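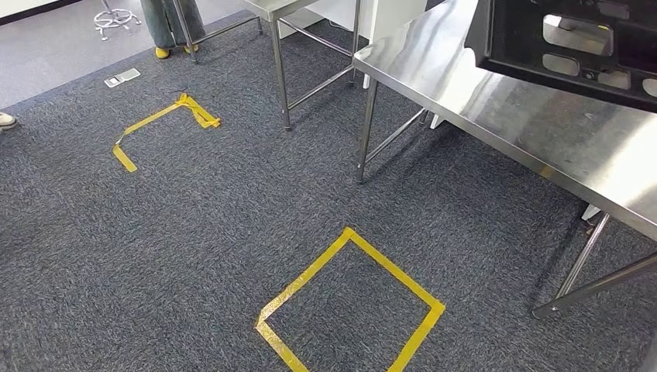 Chapter 8
Tape First, Robot Second: Living with a Rented Kit

I'll admit it, I spent my first morning with the Cleroner kit on my knees with a roll of yellow tape. The setup guide asks for a square on the floor for every parking spot, and I thought, how hard can a square be? Well! My corners overlapped, one went down twice, and the second marking was still open on one side when Treasa Mac Mathúna came by to ask if we could start.

So that's where we'll start too, down on the carpet between the steel tables. In Chapter 7 we compared buying a mobile robot with renting one, and Cleroner is the rental I know best. You pay 683 dollars a month, and for that you get the base, the charger, the mapping software (it's called Rundatov, and you'll be sick of the name by page three) and a phone line that Povilas Stankevičius picks up more often than not.

What you don't get is a floor plan. You make that yourself, and I think it's the best part of the whole deal, because you learn your own room. Table legs, crossbars, the line where carpet meets hard floor: all of it matters to something that travels a few inches off the ground.

Before you read on, grab a tape measure and sketch the room you're in. Mark every leg and every change of flooring, and keep the sketch handy. We'll load it into Rundatov in Section 8.1 and see what the software makes of it.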